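Changing the fuel filter on a diesel pickup

Haslam will sell you the filter and Porevley Motors will charge 280 to fit it. The job takes two spanners and an old coat.

Step 1. Park on the flat, switch off and let the engine cool. Tea is traditional.

Step 2. Put a tray under the filter housing and open the drain screw. Mine gave up about 335 ml, most of it into the tray.

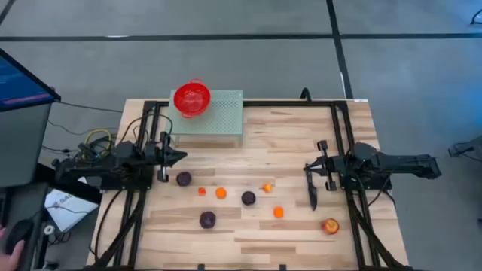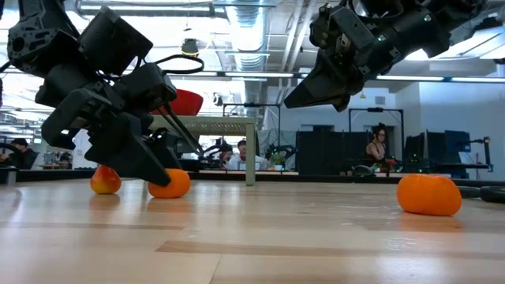
Step 3. Swap the filter, oil the new seal and tighten by hand. Terence Tindall used a breaker bar - he now owns 4 housings.

Step 4. Prime the pump, start up and check for drips.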